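**Stitches out Friday, can I go back to swimming laps?**

Posted by Witholm_Reader, May 3, 2023

I had a cyst taken off my shoulder and was sent home with a sheet that says "keep dry" and nothing else. I paid for a pool pass through June at the Brukau center and would like to use it.

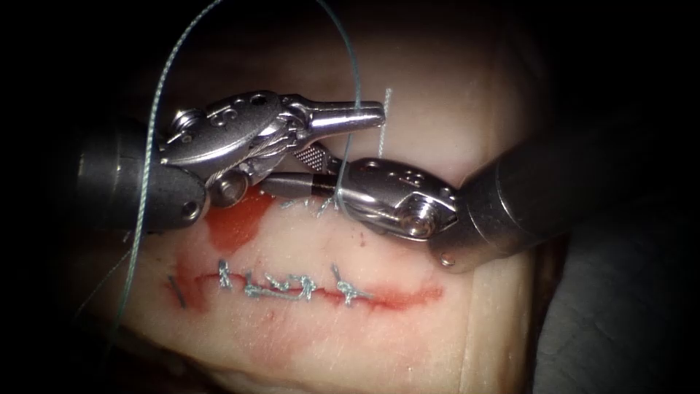

The nurse line closes at noon and I work mornings. The spot doesn't hurt, it only itches at night.

**Hooman Jalali**

Wait for whoever takes the stitches out to look at it. I was told 9 days after mine came out before any pool, and showers were fine sooner. Pat it, don't rub.

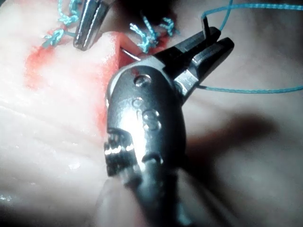

Also ask the front desk to freeze the pass. Mine got 30 days added with no fee. You need a note with the date on it.

**lapcounter155**

I went back the next day and was fine.

**Hoarau_M**

Don't go by the answer above. Shoulders pull a lot in freestyle. Call if it gets red, swells or leaks. When you do go back, start with kicking only.
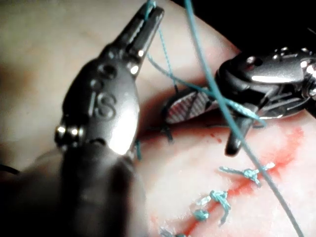 *Suture thread held in the jaws of an instrument.*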